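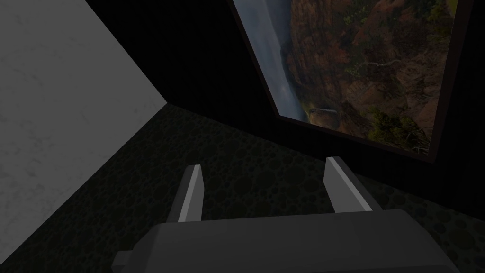 Home | Reviews | Software | Hardware | Archive

2021-08-11 — by Gunhild Egilsson

Mirar Teleop, reviewed

Mirar is a desktop package for recording manipulation demonstrations in simulation. The operator drives a parallel gripper with a handheld controller, and the software logs pose, finger opening and the wrist view. I used it through July on a mid-range workstation and recorded 283 demonstrations, mostly approach and grasp tasks.

Installation took 11 minutes. Calibration is one step: hold the controller level and press the trigger. Finger travel maps linearly to the trigger, and I never felt the need to change the curve. Rotation is less good. The default gain is too high for fine alignment, and the setting is buried in a text file.

The wrist view is the main selling point. Both fingers stay in sight when open, and the pale inner faces read clearly in a dim room. Dark floors are another matter. Against a near-black carpet I misjudged height often enough to turn on the depth overlay, which costs some frame rate. Randomized walls and floors are included, and the operator has to work with whatever comes up.

Editing is basic. You can trim the ends of a recording and discard it, but you cannot cut the middle. Bent Fogh, who trained the policies from my data, wanted pauses removed and had to script it. Export of 200 episodes took 48 seconds.

Compared with Andoment, Mirar has a better control feel and a worse file browser. Toft is cheaper but has no undo for a bad reset. I would buy Mirar again for grasping work — for long tasks, wait for a proper editor.

14 shares | 3 comments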